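Yến Đặng
2024-02-21

Okay friends, I promised a proper write-up of the Vultico two-arm kit once I'd lived with it for a while, and I've now lived with it for 31 days, so pour yourself something warm and settle in. This is going to be a long thread. I tried to make it short and it got away from me.

First, what you get. Two arms, two grippers, the rail they bolt to, power supplies, all the cabling for the arms themselves, and a license for Julta, the software that runs the pair. You supply the computer and the table. Mine is running in our small repair and refurbishing shop, where we take in network gear from offices that are closing or moving, clean it up, test it, and send it back out into the world.

I paid full price, by the way. Vultico knows I'm writing this because I told them, and they were very nice about it, but they haven't seen a word.

Setup took me 11 hours spread over a weekend. The printed guide says an afternoon! I suppose it could be an afternoon if you've done it before and your phone never rings. Most of my time went into squaring up the rail, and I'd tell anyone to be fussy at that stage. I rushed it the first go and spent the evening wondering why one arm always landed a hair to the side of where I'd taught it.

The bolts are good quality and the holes line up, which I mention because I once bought a conveyor where neither of those things was true.

Julta itself is friendlier than I expected. You move the arms by hand through a job, it records what you did, and then you go back and tidy up the steps on a timeline. If you've ever trimmed a home video you'll feel fine. Naming things is clumsy, though – every step comes in as "Move" with a number after it, and renaming them one by one is nobody's idea of fun when you have a long routine.

Phí, the add-on for gripping soft and bendy things, costs extra. I went back and forth on it for days. If all you handle is boxes and trays, skip it and buy yourself a nice dinner. If you handle cable, get it. Without Phí my grippers either let a cable slip or squeezed it harder than I liked to watch.

Cable is the whole reason I bought the kit, so let me talk about cable. Rigid parts stay where you put them. A patch cord has opinions. You pick up one end and the middle wanders off and leans on something else, and now the job you taught this morning is a slightly different job. Two arms help enormously with this, one keeping hold while the other does the fiddly bit near the ports.

My test job for this review is a small switch with red patch cords, with both arms working around it. I left the cords in loops on the table on purpose, the way they'd come out of a box, and kept a basket of other cables in the back corner. 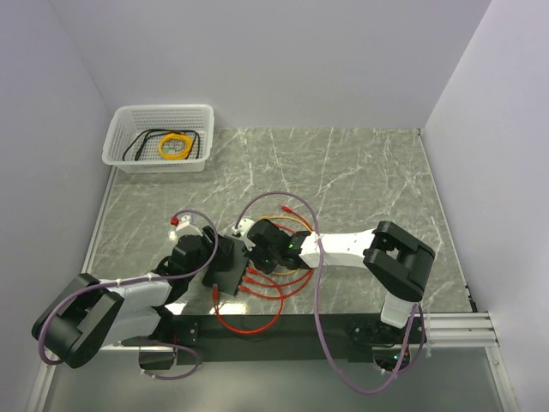

Hoa Lind: Does it cope when the cords are different stiffness, though? We tried a single-arm setup last August and it was lovely with the new ones and hopeless with anything that had been coiled in a drawer for years.

Such a good question, Hoa, and I should have put it in the thread to begin with. It copes better than I feared and worse than the brochure. New cords go in nicely. Old ones with a set curl in them are where I see most of my misses, and the usual miss is that the plug arrives at the port turned a little and the arm stops and asks for help. It does stop, I'll give it that. It has never once tried to force a plug in my shop.

What helped me was teaching the same routine twice, once with a soft cord and once with a stubborn one, and letting Julta choose between them. It's in the manual, but buried in the back half under "Variants," which I read as being about spare parts and skipped right over.

Some numbers, for those who like them. I ran a batch of 13 old cords yesterday, all from the same sad box, and 2 of them needed me to step in. For my purposes that's wonderful. For a production line I imagine it would be maddening, and I'd want you to know that before you spend the money.

Speed. It is slow. I can plug in a switch far faster than the arms can, and so can you, and so can my nephew. But I can't do it while I'm also answering email and wiping down a rack shelf, and that's where the kit earns its place for me. I look up, it's still going, I go back to what I was doing.

Noise is hardly worth mentioning. There's a soft whir and a little click when a gripper closes. I keep the radio on and forget it's there.

A few grumbles, because no review is worth much without them. The stop button that comes in the box has a short lead, and I had to order a longer one to get it where my hand naturally goes. Please check this before your first run. You want that button within reach, wherever you like to stand.

Second grumble: the arms' own cabling. It needs to be tied along each arm with enough slack for the joints to turn but not so much that it swings into the work. The guide gives this one small drawing. I redid mine three times. If Vultico is reading, a page of photos showing the arm bent both ways would save people a good deal of muttering.

Third, and this one's mild. Julta wants to update itself at startup, every startup, and it doesn't remember that you said later. I've learned to turn it on before I make my coffee.

Several of you asked how it compares with Sider. I had a Sider on loan for two weeks in the fall, so please weigh this accordingly. The Sider is quicker and its software feels more grown-up, with proper folders and a search box (imagine!). But it came as one arm, the second was a separate order with a separate license, and getting the two to share a table was left up to me. If you only need one arm I'd look hard at the Sider. For two, I'm glad I went the way I did.

Support has been kind. I wrote in twice, once about the rail and once about a gripper that had gone shy and wouldn't open fully. Both times a real person wrote back the next morning, and the gripper turned out to need a recalibration that I could do myself from the settings page. I'd rather have had that in the guide too, but I can't complain about the people.

Would I buy it again? Yes, with Phí included from the start, and with a longer lead on that stop button already in the cart. I'd also clear my calendar for the first week and not promise any customers anything. You'll want the time to play, and playing is really how you learn what it can and can't hold on to.

If you're on the fence, ask them for a remote demo and send your own parts ahead. They did this for me before I bought and it cost me only the postage. Send the awkward parts, too! Send the worst cord in the drawer.

I'll answer questions here through the week as I get to them. Next up I want to try it on labeling, and somebody has already asked me about power bricks, so I'll add those to the list and post whatever happens.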